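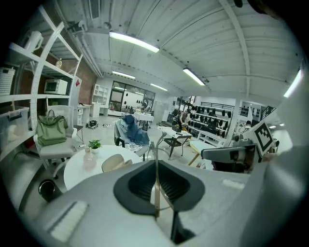 Figure 1. Shared workroom with open shelving at left and round table; fluorescent fittings on the ceiling.

Unit 5: Shared Workrooms – Storage, Seating and Lighting

These notes cover the small shared workroom, meaning a single room that serves for light work, breaks and the storage of personal belongings. The larger open-plan floor was treated in Unit 4. Bring the Murlow plan sheets to the February session; the exercise at the end uses them.

5.1 Zones

A shared workroom is read first by zone. The usual zones are work, refreshment, storage and circulation. In small rooms the zones overlap, and the plan should show the overlap as hatching. Do not draw a hard line where none exists in use.

In Figure 1 the refreshment and storage zones share one tall white shelving unit. An electric kettle stands on the upper shelf, a toaster oven on a middle shelf, and a clear lidded box on a lower one. On the plan sheet this is a single footprint with two functions. Mark it S/R.

Fixed items are drawn in solid line and movable items in broken line. Chairs are always movable. A table is movable unless it is fastened to the floor or wall.

5.2 Open shelving

Open shelving is cheap, and its contents can be found without opening doors. It also collects whatever has no other place. When surveying a unit, record the contents shelf by shelf under three headings:

Appliances. Anything with a heating element or motor. Note the shelf level and the distance to the nearest outlet.
Containers. Boxes, baskets and bins. Note whether lidded and whether the contents can be identified from outside.
Loose items. Bottles, cups, papers and similar.

Appliances that give off steam or heat need free space above them. The clearance is taken from the manufacturer's instructions for the appliance, measured on site, and entered in column C. A kettle is best placed where it can be lifted and poured without reaching above the shoulder. Upper shelves often fail this test for shorter users, and the survey should state the shelf height in inches from the finished floor.

Heavy containers go low. A clear box with a lid can stay on a lower shelf without labeling if the contents are of one kind; mixed contents need a label on the short side.

5.3 Seating as storage

Where a room has no hooks or lockers, chairs take over the function. Figure 1 has an olive-green backpack on the seat of the white office chair and a blue denim garment over the dark chair behind the table. Both chairs are entered on the sheet as "seat, occupied by belongings." Do not omit them from the seat total, but report the two values separately: seats present and seats free at the time of survey.

In the Uchida survey exercise, 20 rooms were recorded at 2:00 p.m. with a combined total of 57 seats. Students who reported only one value could not compare their results with the second visit. Use both values.

Hooks should be placed near the entry and clear of the door swing. The same applies to lockers, with added floor clearance for the open door.

5.4 Tables

Round tables suit short conversations and give no fixed head position. They use floor area poorly against a wall. Record the diameter, the clear passage on all sides, and the surface items by type. A potted plant and a vase are entered as "decorative"; a hat is entered as "personal." Both types reduce the working surface.

5.5 Lighting

Ceiling fixtures are plotted by position and orientation. A corrugated ceiling with exposed beams, as in Figure 1, limits where a fitting can be hung, and pipe runs should be plotted on the same sheet. Check the shelf faces for shadow, lower shelves in particular.

Exercise

Using the Celtel and Sovport room sheets, draw each room at the scale given, mark the zones, and complete columns A to E for every shelving unit. Propose one change to personal storage in each room – no new walls, budget limit $2000 per room. Hand in the drawings and the completed table together.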